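Mangate Learning Centre
PC Maintenance, Unit 4: Inside the tower
Course handout

This session covers opening a desktop tower, naming the parts and taking out memory and a drive. You will work in pairs. Each pair has one tower, one tray for screws and one parts sheet to fill in.

Before you start

Shut the machine down and pull the mains lead out of the back. Hold the power button in for a few seconds. Clip on your wrist strap and connect it to bare metal on the chassis. Do not open the power supply at any point in this course – it can hold a charge after it has been unplugged.

Lay the tower on its side with the removable panel facing up. Take the panel off and stand it against the wall, not on the bench.

Parts to find

Power supply. A closed metal box with a label and a thick bundle of wires coming out of it. On a standard supply, yellow is 12 volts, red is 5 volts, orange is 3.3 volts and black is ground. Copy the wattage from the label. The older Rutari towers have a 300 watt unit and the Bravo ones have 500.

Motherboard. The large board that everything else connects to. Ours are green.

CPU socket. Look for the metal retention frame and the lever beside it. If the socket is empty, keep fingers and tools well away from the contact area. A bent pin usually means a new board.

Memory slots. Long narrow slots with a latch at the end. Press the latch outwards and the module lifts. Note which slot it came from.

Drives. Some cases use screws and some use a coloured plastic caddy or latch. Unplug the data cable and the power cable before you move the drive. Pull on the plug, never on the wire.

The inside of an open tower:
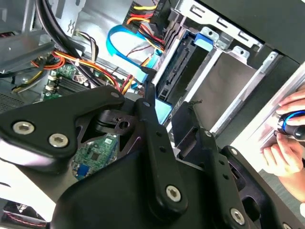
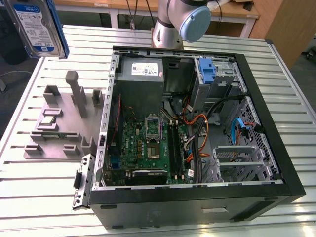
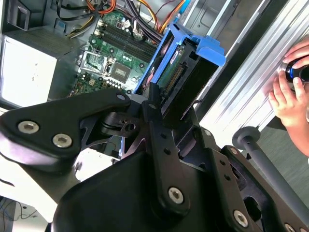 Move cables aside gently and do not force them flat. If a plug will not come out, check for a clip on the side before pulling harder.

Write each part on the sheet as you remove it, with its condition. Parts for reuse go in the Drukulden crate, and anything damaged goes in the grey bin by the door.

For next time: read page 56 of the course book and write 200 words on how you would check a memory fault.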